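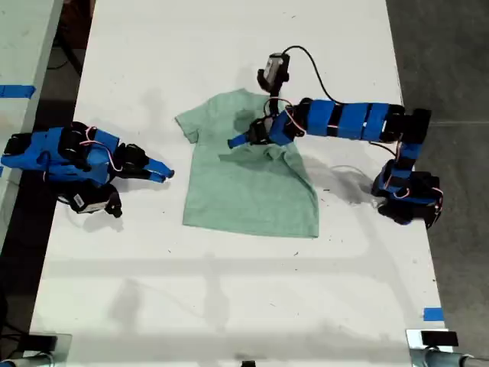
Team Piratness: Folding with Two Arms
Final report, Rivotau robotics elective
Hendrik Hermans, Mwanaisha Simiyu, Jeanine Boersma

1. What we set out to do

Our proposal in January said we would teach a pair of small robot arms to fold laundry. That was too big a promise, and our supervisor, Edeltraud Albers, wrote "which laundry?" in the margin. By the second meeting the goal had shrunk to one garment, laid roughly flat, folded in half and then in half again. This report covers that smaller goal, and we don't think the results say much about laundry in general.

Plenty of videos online show robots folding clothes. We watched a lot of them before we started and came away suspicious. Most are sped up, many have a cut in the middle, and few tell you how many tries it took. We decided early that we would report every try, including the embarrassing ones.

2. Setup

The arms stand at the edges of a white table. They are hobby-grade, driven by servos, and each joint has a little play in it. By the time you get to the fingertips, that play adds up to more than the thickness of the fabric, so a program that looks perfect on paper can close on air.

Control runs through Neves, the software the course gives everyone. An operator moves the arms through the fold, Neves records the motion together with the camera views, and a model is trained on those recordings. We were told that more recordings would fix most problems. We recorded 812 folds and are not convinced. A good share of them were made late in the day by a tired operator (usually Hendrik), and you can tell which ones when you play them back.

Bare fingers slid off the cloth, so we wrapped them in blue tape. This helped more than anything we did in software. It also wore out, and we had to stop and rewrap fingers between sessions – a job we didn't log properly, which we regret, as we now can't say whether a bad session came from the model or from old tape. 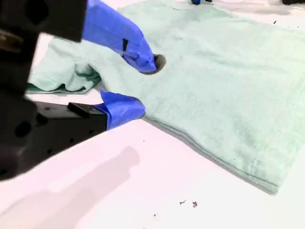 3. Grasping

Picking up a single layer at the edge is the hard part. If the fingers come in too high they close over the cloth and miss it. Too low, and they push against the table and the cloth bunches up in front of them. Jeanine spent most of a Sunday adjusting the approach height and ended up back at the value she started with.

We also tried the grasp planner from Skondavus, a project by an earlier group on the same course. Their report claims it "handles any soft object." On our table it tended to choose a point near the middle of the cloth, where there is nothing to fold from. Marloes De Graaf, who worked on it, kindly looked at our settings and said it had only been tested on socks. We dropped it after that.

4. Results

We ran the trained model in blocks of eight tries, with the cloth reset by hand each time. In our best block, two tries ended in a fold all three of us would accept. Mwanaisha wanted to count a third, where the edges were well out of line but the cloth was technically halved. The other two of us voted against it, and it is listed as a failure. 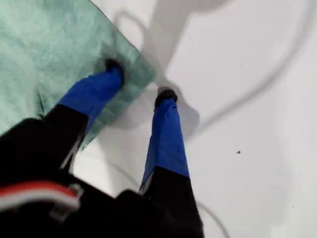

The obvious objection is that the person resetting the cloth can help the robot without meaning to. We think this happened. After a few weeks you know where the arms like the corner to be, and your hands put it there. In the last block we asked a student from another team to do the resets, and the model failed every time. One block proves very little, but it made us trust our earlier numbers less.

5. What we would change

We would mark out the starting positions before training and draw them at random. We would log every change of tape. We would record fewer folds and throw out the sloppy ones the same day, while we still remember what went wrong. The training run was set to 2000 steps because that was the default in the course notes, and we never tested whether stopping earlier or later made any difference. A group that picks this up next year should start there, and should probably do the resets with someone who has never seen the robot work.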